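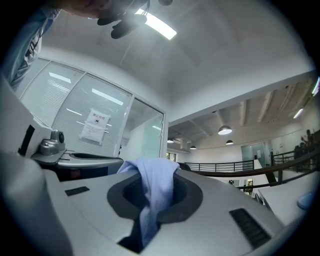

You will never get to 500 with that cloth, according to a reader who wrote in after my last post, and even if you do it will only have learnt your elbows. I have been chewing on that for a fortnight. The first half was a bet about my patience. The second half is the better objection and I don't have a proper answer to it.

For those who skipped the earlier post, I have been spending my afternoons gathering examples for Winow, a learning system that is meant to pick up household handling jobs from people doing them by hand. You hold a gripper in each hand, you do the job, the movements and the camera views are stored, and later a model is trained on the lot. The job I was given is a light blue cloth. Pick it up, hold it, move it, let go of it. The target was 500 good examples.

I came into this a doubter and I'm still one, though I've changed my mind about which bits to doubt.

The hands were my first worry. I thought the grippers would be so clumsy that everything collected with them would be useless, a record of a grown adult fumbling. That lasted until the second afternoon. You do get used to two fingers. What you don't get used to is how slowly you have to go, and how much your own habits creep in. I always go for the corner nearest me. I always lift with the right and steady with the left. By the time I noticed, I had a great pile of examples in which the cloth is only ever approached one way, and I dare say a model trained on them will believe that is what cloths are like.

The people at Varnier, who wrote the collection guide, say variety is the answer. Fine. The guide asks for variety in 17 places and describes it in none of them. Vary the starting position, vary the lighting, vary the speed. How far? If I drop the cloth in a heap every time, are those different heaps? To me they look different. To whatever is reading the examples they may be the same heap with noise on it, or they may be so unlike each other that nothing useful carries over. I asked, and the reply was that it would become clear in training. That is a long time to wait to find out you have wasted a month.

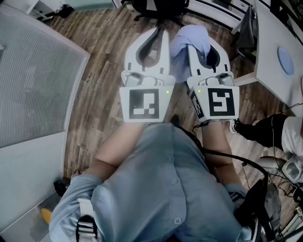

Somebody commenting under the name Siregar thinks the failures ought to be kept as well, since a system that has only ever watched things go right won't know what to do once it has dropped something. I've heard the same from others and I half agree. The trouble is that there are failures and failures. If the cloth slips and I catch it again, yes, keep that, it's probably worth more than three clean ones. If I sneeze and fling it, I can't see what anybody learns. The guide has one box for "failed" and they all go in it together.

My own count, for what it's worth: roughly a quarter of what I do in an afternoon gets thrown out. Some of it is my fault. Some is the tracking losing hold of a marker because I've turned my wrist too far, and you don't find out until you look at the files afterwards. You learn to keep the patterns showing, so you learn to move in a slightly stiff, presenting sort of way -- and there goes another habit into the pile. I'd love to know how many of these systems have been taught to hold their wrists like a waiter.

Cesetti, the other outfit whose write-ups I've been reading, publish a chart where the line goes up as the examples go up. It's a nice line. It has 4 points on it. I would want to know who collected each batch, in how many rooms, and whether the test was done on the same kind of cloth on the same floor. None of that is in the text. I'm not accusing them of anything, I just wouldn't buy a kettle on that evidence.

So am I going to stop? No. I like the work more than I expected to, and the doubts are easier to hold when you've done the thing they're about. For the next batch I'm starting left-handed and making a note of which corner I go for each time. If the spread is still hopeless I'll say so on here, and the reader who bet against me can have the elbows in writing.

I'm also going to ask for a second cloth, a heavier one. I asked in November too.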